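Minotport, November 2025

Gosen introduces Beder, a bin picking kit for small workshops

Gosen today announced the start of sales of Beder, a kit that lets a robot arm pick long parts out of an open bin and hand them to the next station. The kit is made for workshops with short production runs, where parts arrive mixed and nobody has time to lay them out in rows.

Beder consists of a two-finger gripper, a wrist adapter, a depth camera with its stand, and the Joseph software, which decides which part to take first. The customer uses the arm that is already in the shop. The list of supported arms is on the Gosen website and will be extended in December.

Long parts are difficult for many picking systems. They lie across each other, they lean on the walls of the bin, and there is often little room for the fingers between them. Joseph looks for a part that can be gripped near its middle and checks the path of the wrist before the arm goes down. When no safe grip is found, the arm stays above the bin and the operator gets a message. 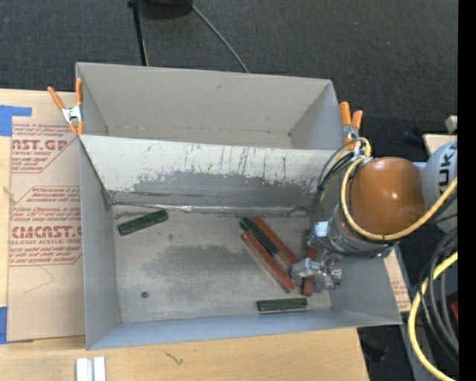

The development team in Minotport tested the kit with 515 mixed loads of rectangular blocks, and used the results to improve the grip selection. Metal bins, also old and scratched ones, were part of the work from the beginning, as they are what most customers have on the floor. The bin does not need a special coating or markers.

Installation takes 2 days and is done together with the operator of the cell. Training is included in the price - it covers the teaching of new parts, the cleaning of the fingers and the change of the bin position. After that, a new part can be added by the shop itself, without programming.

Beder can be ordered now in 3 sizes of gripper. Delivery time is 14 working days. Workshops that wish to try the kit with their own parts can book a test at the Gosen site in Minotport, and are asked to send a drawing of the part together with the request.

Press contact: Gosen press office, Minotport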